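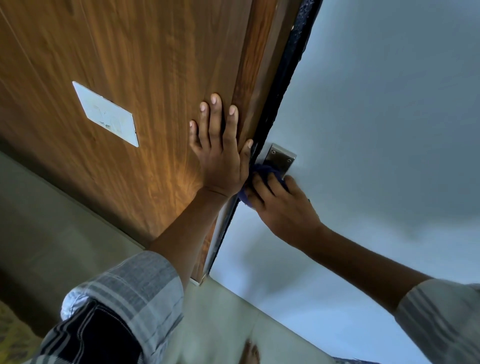 # Notes for the Skodbridge talk: would I buy Nokum?

8 June 2026, 12 minutes plus questions. Talk slower than last time!

**Slide 1 (door is already up while people sit down)**

Hi everybody. I clean buildings for a living, or I run a small outfit that does, and I've spent the spring trying out a robot that wipes door handles. Let me start with the job itself, done by a person, and then we'll get to the machine.

Point at the two hands. Left one flat on the door, right one with the cloth on the metal plate. Ask the room: who here has ever thought about their left hand while cleaning a door? (Wait for it. Somebody always laughs.)

**Slide 2: what Nokum is**

Keep it short, they have the handout. Nokum is a subscription. You get a wheeled base with one arm (they call the arm the Skornby), a holder on the end for a folded cloth (the Koster), and software that finds handles, switches and rails and wipes them. You walk it through the building once and tap the things you want cleaned on a tablet. After that you send it off in the evening and get a report in the morning.

Price is 2,000 a month for one unit, cloths extra. Say the number out loud and then stop talking for a second.

**Slide 3: our trial**

We ran it in an office building with 80 doors on the route, nearly all with levers. Setup took one afternoon, and I have to say that part was lovely. The tablet is easy, the handle finder got most of the doors on the first walk, and the ones it missed I added by hand with two taps.

Over the whole trial we logged 3,000 handle wipes. My log is a spreadsheet, so if anyone asks for error bars, smile and move on.

**Slide 4: why a lever is harder than it looks**

OK so this is my favorite bit. A door handle moves. Push on the lever and it turns, push on the door and the door swings, and now your arm is chasing it. People fix that with the spare hand and never think about it. 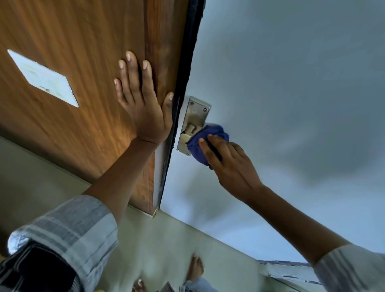
*Bracing with the left hand, wiping the lever and plate with the right.*

Give them a moment to look. The cloth is bunched right around the lever and the lower part of the plate, so there's fabric touching a lot of metal in one go. A folded pad on a stick doesn't do that. The Koster comes at it straight on, does the front of the lever really well, does the plate well, and then has to go back in from below for the underside.

Things I want to say here, in whatever order they come out:

- Nokum has one arm, so a door that isn't latched is trouble. It noses the base up against the door to hold it, and on most of ours that was fine. On the lighter ones the door drifted and the wipe quit early. (It does flag these in the report, give it credit.)
- The underside pass is OFF by default. I went a week before I noticed. Turn it on!
- Screws and plate edges. It goes across them nicely but it won't dig. Grime packed along an edge stays there until a person with a thumbnail comes by.
- Pressure is a slider from soft to firm with no units. I left it one notch above the middle and was happy.

If I'm running long, skip the pressure slider. People always ask about it anyway.

**Slide 5: the cloth**

I thought the arm would be the interesting part and I ended up talking about cloths all spring. When I wipe, I keep fiddling with the thing. Pull out a fold, flip it, find a fresh patch, bunch it up again, back to the handle. Watch anybody do it and you'll see the hands never really leave the cloth alone. 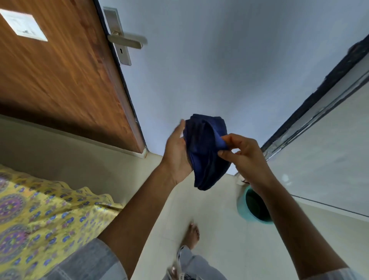
**Slide 6: cloths, continued (same point, now with money)**

The picture before this one has both hands on the cloth, one cupping it and one pinching a fold. The Koster has no answer to that yet. You load a folded pad, it uses the one face, and then it rolls back to its dock and wants a new pad. You choose how many handles per pad. Pick a low number and it spends half the evening commuting to the dock. Pick a high one and, well, you're moving dirt from door to door, and I'd be embarrassed to bill for that.

Nokum told me a holder that rotates the pad is due in September. I haven't seen it run, so I'm not counting it today. If it works the way they describe, I'd redo this whole section.

Also mention: any flat cloth fits if you fold it their way. I used our own and the clips held fine. Good on them for leaving that open.

**Slide 7: so would I buy it?**

For one long building with latched doors and the same lever all the way down, yes, I'd sign up and put my evening person on the work the robot can't do. For small rooms, mixed hardware, doors that swing around, no. I can do a handle, plate and edge faster than I can explain it to a tablet.

What I'd ask the vendor before signing:

1. Can we pay by route, with months off?
2. Who swaps a broken Koster, and how fast?
3. Does the report show which pad went on which handle?
4. Any plan at all for a second arm, or even a dumb bar to hold the door?

**Questions**

Have the route map open in the other window. If someone asks about glass, I didn't test glass. If someone asks for the spreadsheet, take an email address and send it tonight, before I forget.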